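How to set a bowl-and-plate place setting on a plain table

Category: Kitchen and dining
Skill level: easy
Time: under half an hour for a full table

A bowl on a plate is the setting to use for soup, porridge, stew or anything else served with a spoon. The plate catches drips, gives you something to hold when the bowl is hot, and leaves a place for bread or a used spoon. It takes very little crockery, and it suits a table that has no cloth on it.

These are the steps I use at home and also at the Erkbridge lunch club, where we lay 16 places each week in November and through the winter.

What you need

One bowl and one plate for each person
A spoon for each person
Two clean cloths, one damp and one dry
A tray, if the cupboard is in another room

Choosing the plate and bowl

Measure before you buy. Turn the bowl over and measure the foot, which is the ring it stands on. Then measure the flat middle of the plate. The foot should sit inside the flat part with a little to spare. If it rests on the slope of the plate the bowl will rock, and a full bowl that rocks will spill.

Next, look at how much plate shows once the bowl is on it. You want enough for a thumb. A side plate is usually too small for a soup bowl and a full dinner plate takes up a lot of table, so something between the two is best. The Hultwood range we use at the club has a plate in that middle size. Szilágyi bowls are a bit deeper and will hold a proper helping of stew, but check the foot, as the older ones are wider.

The two pieces don't have to match. Soft greens, blues and creams go together well enough, and mixing them means that a breakage doesn't spoil the set. Purificación Quintana buys hers singly from charity shops and sticks to pale colours with plain rims. Her table looks as good as anyone's.

Step 1. Clear and wipe the table

Take everything off, including the salt and the post. Wipe with the damp cloth, working from the far side towards yourself, then go over it with the dry one. Crumbs show up on a plain top, so look along the surface from a low angle before you put anything down.

If the top is covered in felt or another soft material, don't wet it. Use a soft brush and lift any marks with a barely damp cloth.

Step 2. Put the plates down

Start with the plates only. Set each one in from the edge of the table, about the width of two fingers. Do the two ends first, then the middle places, and adjust the gaps once they are all down. People need elbow room, particularly with soup.

Keep plates away from rounded corners. The corner looks like a spare place, but there is nowhere for the knees to go.

Step 3. Add the bowls

Hold the bowl by the outside with both hands and lower it straight on to the middle of the plate. Let go only when you can feel the foot is flat. Don't slide it across from the rim, as that scratches the glaze and makes a horrible noise.

Then stand over the table and look straight down. A bowl that seems central from your chair can be well to one side. Compare the strip of plate on the left with the strip on the right, and the near side with the far side. 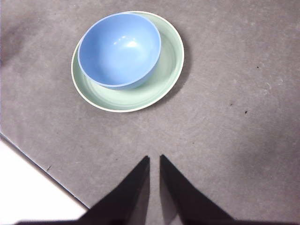
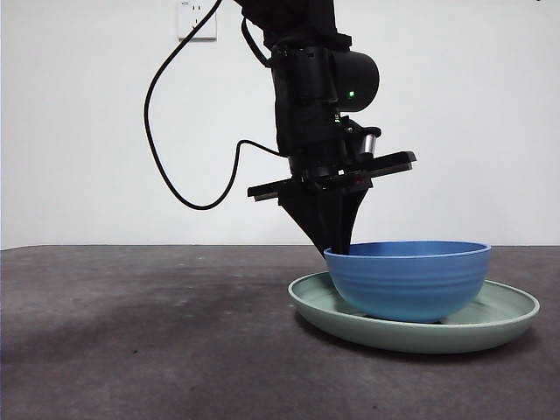
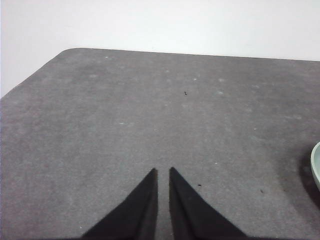
First picture: the blue bowl sits towards the upper left of the green plate, with more green showing at the right and lower sides.

Step 4. Centre the bowl

To move a bowl that is off to one side, steady the plate with one hand and lift the bowl a little with the other. Shift it towards the wider strip of plate and put it down again. Small moves are best. It is easy to go too far and end up with the same problem on the other side.

Some people like the bowl set back on purpose, to leave room at the front for a roll. That is fine as long as the foot is still on the flat part -- and as long as every place is done the same way.

Step 5. Spoons and glasses

The spoon goes to the right of the plate, bowl of the spoon facing up, with the end of the handle in line with the bottom of the plate. Glasses go above the spoon. If you are using napkins, put them on the left, or fold them small and lay them in the empty bowls.

Serving

Fill bowls to no more than two-thirds. If you are serving at the stove, carry the bowl and plate together, with your thumbs on the plate rim and well away from the soup. If you are ladling at the table, bring the pan to each person and keep it low.

Clearing away

Take the spoons first, then lift each bowl and plate as a pair. Stack bowls with bowls and plates with plates at the sink, where it doesn't matter if they drip.

Common problems

The bowl slips on the plate. One of them is wet underneath. Dry both and try again.

The bowl rocks. Either the foot is too wide or there is a crumb under it. Check for the crumb first.

The plate sounds hollow when you tap it. It may have a crack. Don't use it for hot food.

Thanks to Rosalinda Baluyot for correcting the part about spoons -- I had them on the wrong side in the first version of this page.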